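Search this notebook
Etia bench log / cloth tasks / teleop

2025-11-30

Sunday, quiet building, so I continued with the red knit piece. The goal is the same as before the break: show the arm by remote control how to take a garment at the hem and fold it up, so that the Urnum policy has clean examples to copy. Rafail Vrettos wrote the task sheet and I follow his version, with the hem as the grasp target and the sleeves left alone.

Before I recorded anything I did the leader arm zero again. Last week the follower closed a little before my hand closed, and this is very annoying when you must take only one layer. I changed the offset by 2 counts in the Stasano config and saved it under a new name. The old file is still there, please do not delete it.
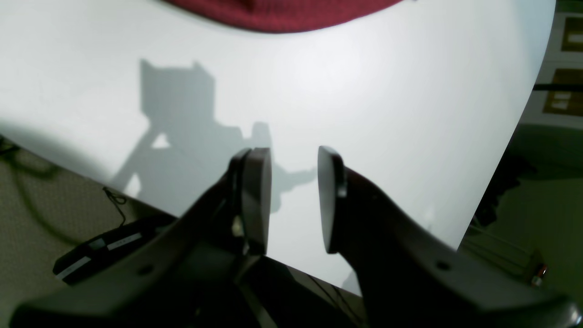

With the new offset the opening feels the same on both sides of the handle, and I could stop thinking about it. I kept the speed limit low for the first demos. Koutsoukos prefers it faster, but he has the better hands — for me slow is cleaner.

Session 368. I discarded the first 3 demos, because I was correcting too much near the cloth and the path looked like handwriting. After this I made a rule for myself: come down beside the cloth with fingers closed, pause, open, and only then go in. The pause is useful also later, when we cut the episodes into segments.

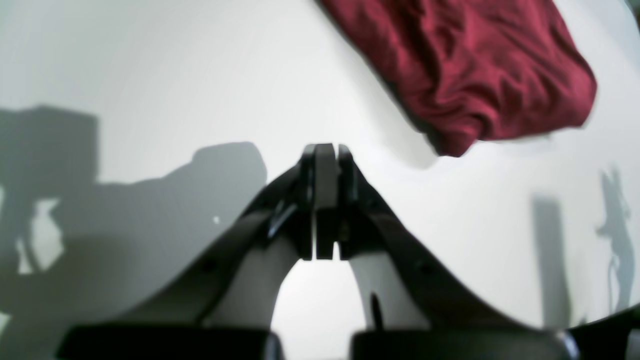 Fingers closed over the white surface, red cloth still untouched.

For the approach I look at the wrist view and not at the arm itself. It is harder in the beginning, but the policy will have only this view, so if I use my own eyes for the depth I am teaching something it cannot see. The shadows help me to judge the height. I don't know if they help the network or confuse it. We should try one set with the lamp moved.

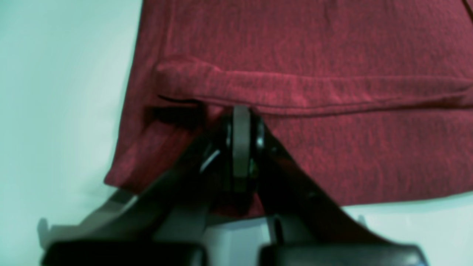 The grasp point I want is just under the thick band of the hem. Higher than this, the pads push the band and it rolls. Lower, you take a small piece of the flap and the fold comes out crooked. I wrote "under hem band" in the notes field for every demo I kept, so they can be filtered.

One open question is the grip force. I left it at the default, but for knit I think we can go lower. Rafail, if you have the numbers from your towel tests, please put them here.

To do in December:
— reach 100 good demos with this cloth before we change the color
— one set with the lamp moved
— compare old and new offset file on the same start pose

Filed under: Teleoperation, Cloth handling
2 comments · 0 shares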